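4. Winter patterns and when people get tired of them

I'll admit I expected this part of the study to be dull. My question was a simple one: do people who paper a room with a plainly wintry pattern (snow, bare twigs, red-breasted birds) take it down sooner than people who choose stripes or leaves? Siebe Meijer and I went through 3,450 order records from Jargate, a wallpaper shop that has kept its paperwork beautifully, and then I rang up as many of the buyers as would talk to me. They talked a lot! One woman kept me on the phone for most of a lunch break about her hallway – I didn't mind a bit.

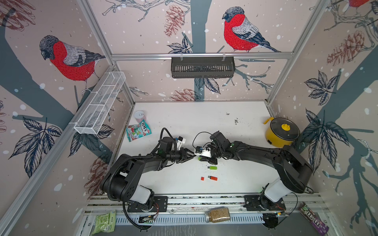 How did I decide that a buyer had got tired of a pattern?

I went by a second order for the same room, and then I asked the buyer what had prompted it. Damp, a new doorway or a house move didn't count as getting tired of it.

This left us with a smaller and messier set than I'd hoped for. Frans Schouten, who read an early draft, felt we should have thrown out the rented rooms as well. I kept them in, but they're marked separately in the tables, so you can leave them out and see for yourself. The winter patterns did come down sooner in bedrooms. In halls and workrooms I couldn't find any difference worth writing home about. 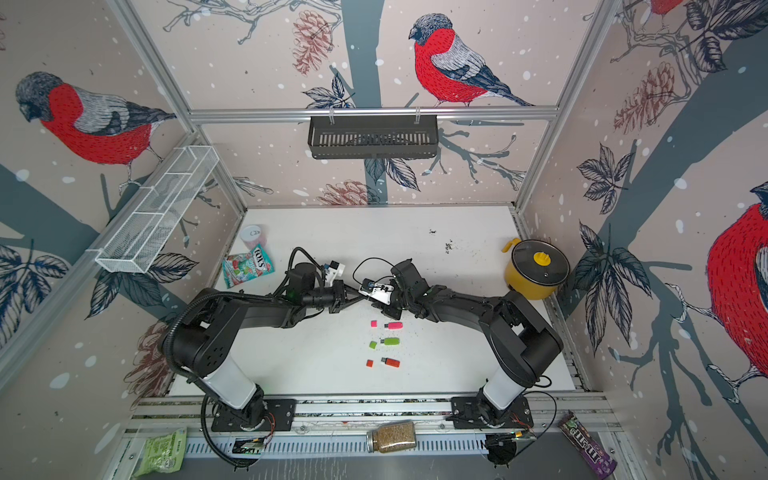

Figure 2. Illustrated bird wallpaper lining an enclosure, with a white tabletop.

Buyers' reasons were far more interesting than the dates. Plenty of them said they'd stopped seeing the snow at all by April, and only noticed it again when a visitor said something. A few had bought the paper for a child and then quietly grown fond of it themselves. Bart Hoekstra, who did the Dutch calls, heard much the same, although his buyers were blunter about birds (one had taken against a robin over the cooker).
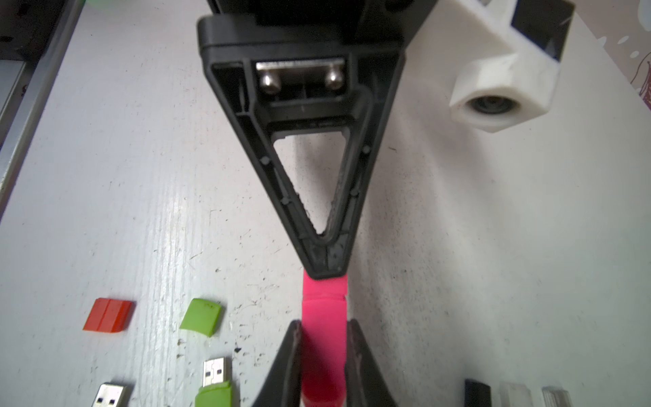
Wear was the reason I'd underrated. People would tell me they were bored with a pattern, and a minute later they'd be describing the scrape by the light switch or the grubby patch behind the chair. I've started to think the two get muddled, and that a mark sets off the boredom. Colour has a lot to do with what gets noticed, and not only on walls: the black gripper above has gone greyish along its inner rim, and my eye goes to those marks even with something bright pink right underneath. On a pale paper it's the dark rubs that shout, and buyers of pale papers did bring up marks more readily.

I also tried sorting the patterns by how wintry they were, using a 15-point scale borrowed from Szymon Witkowska's work on curtains. It was a bit of a headache, and Siebe Kramer and I disagreed over 9 of the patterns before settling on a score.
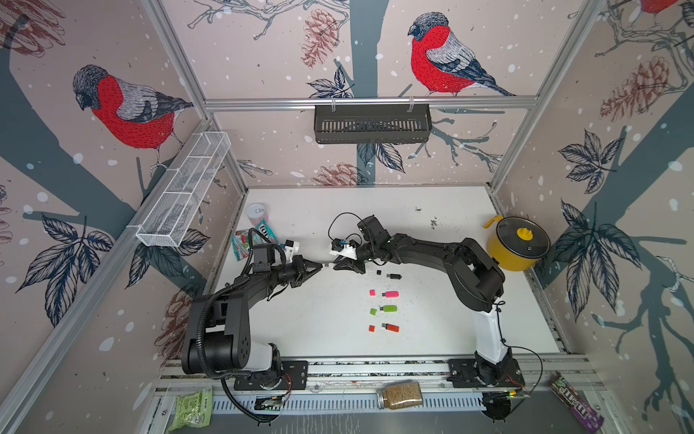

Ground colour gave us the most trouble. We'd both assumed that a winter paper would be white, blue or grey, and the scale rather assumes it too. But take bullfinches, bare branches and white snow dots and print them on pale pink, as on the walls behind the two arms here, and the scale has no sensible place for it. I'd call that a winter pattern, with the pink pulling the other way. In the end we scored motif and ground separately, and the bedroom result held up under both.

Last updated: Jan 5, 2024

Contact | © Hindex | Back to top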